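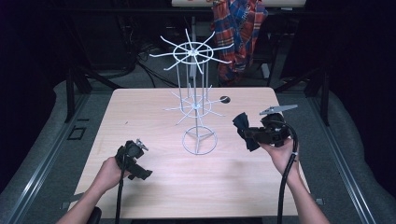
Print this page | E-mail this page

Small Cloth Things and Where to Put Them
Student project report, Home and Living Spaces, Kikilstead College
March 23, 2025

My project started with a drawer. It's the second one down in the kitchen of the apartment I share at Zisness Court, and it's where every small piece of cloth in the place ends up: glasses wipes, bandannas, dish rags, hair scarves, the little bags that sunglasses come in. You open it, you dig, you pull out the wrong thing, and then you can't get the drawer closed again. I wanted to find out if we'd be better off keeping all of that out in the open on some kind of stand, and my instructor said fine, as long as I tried it properly and kept the report under 2,000 words. So I did!

The stand I settled on is a white wire one with a pole up the middle and wheels of wire at two heights (I've been calling them the top wheel and the middle wheel, and I'll stick with that). The spokes stick straight out like bicycle spokes, and then there's a plain ring at the bottom that it stands on. I liked it right away. It's light, you can see through it, and it takes up much less of a tabletop than I was afraid it would. I had a basket on my shortlist too, but a basket is just a drawer with no front, and I already knew how I felt about the drawer.

Setting up

I put the stand on the pale wood table, a little right of the middle and toward the back. My first plan was dead center, and that was a mistake. You need somewhere to drop the pile while you sort it, and with the stand in the center I kept bumping it with my elbow. Moving it back gave me the whole front of the table to work on. The table also has a small round hole toward the back, and one thing I'd tell anybody trying this is to keep the base ring off any hole or seam. Mine wobbled until I shifted it over.

I went with cloths that were mostly dark, mostly plain, and all small enough to fit in one hand when scrunched up. No towels. I tried one towel on the first evening and the whole stand leaned like it was thinking about lying down, so towels were out of the study from then on.

The two ways I tried it

Method one was what I called the drape. You shake the cloth out, fold it once over a spoke, and let the two sides hang down. Method two was the tuck, where you don't fold at all, you just pinch the cloth in the middle so it bunches up and then push the bunch between two spokes so that it stays put. I know that sounds sloppy (my roommate said so several times), but I wanted to see if the sloppy way would do, given that the sloppy way is what people in our apartment are going to use at seven in the morning.

I gave each method 40 minutes of practice before I let myself write down any opinions. I'd recommend that to other students, by the way. My feelings about the drape at the beginning and at the end of the practice were totally different.

What I found out

The drape looks nicer. I'm starting there because it was the thing everybody who walked past commented on. When the cloths hang down from the top wheel you get this kind of skirt, and you can tell them apart by their edges. But it's fussy. If one side of the fold is longer than the other, the cloth creeps, and the slick ones creep worst. I had a scarf go over the side over and over until I gave up and moved it to the middle wheel.

The tuck holds better than I expected! A bunched cloth has a lot of little folds in it and they catch on the wire. The trouble is finding it again later. Every black cloth scrunched up looks like every other black cloth scrunched up, and I had to pull out a few before I got the one for my glasses. Which is the drawer problem all over again, only higher off the ground.

The part of the stand between the two wheels surprised me. There are thin upright rods there, so it's a bit like a cage, and if you tuck something in from above it can slip down inside. Then you're fishing for it with two fingers. I started saving the inside for things I hardly ever want, and keeping the outer ends of the spokes for everyday stuff. Some of the spokes on the top wheel turn up at the tip, and those are the good spots. Anything that slides tends to stop there. If I were designing one of these I'd turn up every single tip on both wheels.

Loading order matters too. I'd been filling one side completely and then going around, and the stand got tippy. Going across instead (one here, the next one opposite) fixed it, and I should have thought of that sooner because it's how I was taught to load a salad spinner.

What my roommates made of it

I left the stand out for our building's swap night and asked people to take a cloth off and put it back however they liked. Hardly anyone draped. They tucked, or they just laid the cloth flat across the top wheel as if it were a shelf, a method I hadn't even considered. It's quick and it's fine for a couple of cloths, but then the pile gets going, and you know where that ends.

I also asked what they'd pay for a stand like this, and the answers went from nothing to 60 dollars, so I'm not going to draw a conclusion from that part.

What I'd do differently

I'd use more colors. Picking dark cloths made things look neat and made my own life much harder. I'd also like to try clips on the spokes, or a tag on each one, and I'd want to compare the wire stand with a wall strip like the one they have in the Fiadzo laundry room. I meant to get to that this time and ran out of March.

For now the stand has stayed on the table. We drape on top and tuck in the middle, the glasses wipes have the upturned tips, and the second drawer down has the takeout menus and the batteries in it. It closes most of the time.

More student projects
- Shoes by the Door: A Hallway Study
- Re-covering a Kitchen Stool with Leftover Canvas
- Pretonance House: Rearranging a Shared Pantry
- How We Label Leftovers
- Folding Fitted Sheets, Three Attempts

Contact the department | Copyright 2025 Kikilstead College | Back to top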